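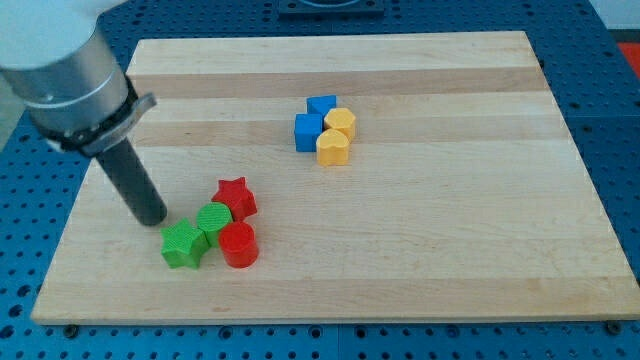

Notebook, March, glue tests for the small boards

Started at 7:40 because the heating in the workshop goes off in the afternoon now and I want the same temperature for all clamping.

Question from last time: why do the boards glued with the Kondonik glue open at the ends, and the ones with Grada do not? I was blaming the glue. Now I think I was partly wrong. The maple from Clallby came in wetter than the old stock, and all of the Kondonik boards were made from this delivery. So two things changed at once and I can not separate them. My mistake, I should have mixed the wood.

New plan:
Cut 44 strips, half from old stock, half from Clallby. Each glue gets both woods.
Strip length 177 mm before trimming. Clamp time 4 hours, same clamps, same order.
Write the wood on the end grain with pencil, not on the face — last time I planed my own marks away.

Morning: all strips cut. Two had a small knot close to the end, replaced. The fence on the table saw was moved by someone and the first three strips came out tapered. Please, if you change the fence, leave a note on the Crabtree switch box so the next person looks before starting.

Weighed one strip from each pile and put them on the shelf above the radiator. I will weigh them again when they stop getting lighter. Old stock strip was 157 g. I forgot to write the other one before it went on the shelf, so I took it down and weighed it after maybe ten minutes. Not so good, but the difference should be small.

Glue-up: Grada boards went easily. Kondonik gets a skin very fast, in my opinion too fast for one person spreading alone. On the last board I felt it pulling under the brush and I am suspicious of this joint already. Marked it with a cross on the end.

Squeeze-out scraped when it was like rubber. Much less sanding than when I wait overnight.

To do:
— trim both ends after the boards have rested one week
— try the Kondonik with a roller, colour of the handle does not matter, only the narrow one
— ask Clallby how long the maple was dried
— new brushes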